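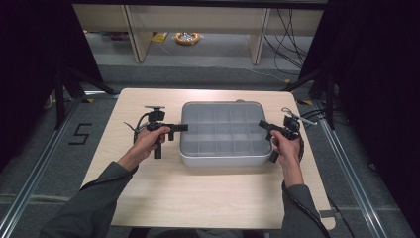
Open day at the Eteck button works, Mirnau

So I finally made it to Mirnau! I've been meaning to go to the Eteck open day for years (my aunt used to live two streets over in Watau and never once took me, I still bring it up). They make buttons. Coat buttons mostly, and toggles, and those tiny ones on the collars of shirts. If you sew at all you'll understand why I was up before my alarm.

The doors opened at 9 and there was already a line past the bike racks. Entry was free but you had to pick up a paper wristband for the factory floor, and they only took 30 people at a time, so get yours first and look at the shop later. I did it the other way around and ended up waiting with a pretty bad coffee. The plum cake was good though.

The tour starts with the blanks. They punch them out of big sheets, and the noise is something else, you get foam earplugs and you'll want them. Then the blanks go into tumbling drums with little wood pegs and some kind of polish, and they roll in there all night. Our guide, Bezawit Workneh, let us put our hands in a tub of finished ones and I could have stayed there all afternoon. Like cool pebbles! A kid next to me got in up to the elbows.

My favorite part was the dye room. They keep more than 100 shades on cards along one wall, and the names are wonderful: wet slate, toast, old rose. A lady in our group asked how they match an old button when a customer mails one in, and Bezawit said it's still done by eye, next to the north window, and if it's cloudy they wait. I love that.

Upstairs there's a small museum room with sample books going back to the founder's time. The labels are only in one language and the print is tiny, so bring your glasses. I spent way too long on a page of glass buttons shaped like blackberries.

Then the shop. Oh boy. Seconds are sold by the scoop, and you sort through the bins yourself. I came home with 2 scoops, a card of horn toggles for the green coat, and a yard of Nigatu ribbon from the stall by the stairs that I have no plan for whatsoever.

A few practical things: parking is on the grass behind the church, the shop was cash only, and the last tour fills up early. The floor is all metal stairs, so leave the sandals at home. The next open day is in February and they said the casting room should be back open by then. I've got my eye on those blackberries, too, if they ever make them again.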